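August, collection notes, handheld gripper, bedroom set

Goal for this round: check if the policy keeps its grasp success on soft objects when we train with 300 demos instead of 400. Nawal thinks the last hundred add very little. I am not so sure for the deformable ones.

- Jaw opening logged at start and end of every demo.
- Discarded 16 demos, tracking lost near the wardrobe. Same problem as in the Magalhães set.
- Soft objects need slower closing. When I close fast, the width signal has a jump and the filter treats it as noise.
- Booker asks to keep the background messy. Agreed, no tidying between demos. 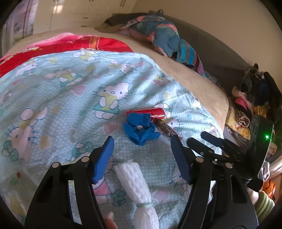 *Approach to the white mesh roll, jaws open. Glove and red can farther up the blanket.*

To do: run the 300 split again with another seed, then compare only on soft objects. Ask Nawal which filter window she used for Modik, I can not find it in the config.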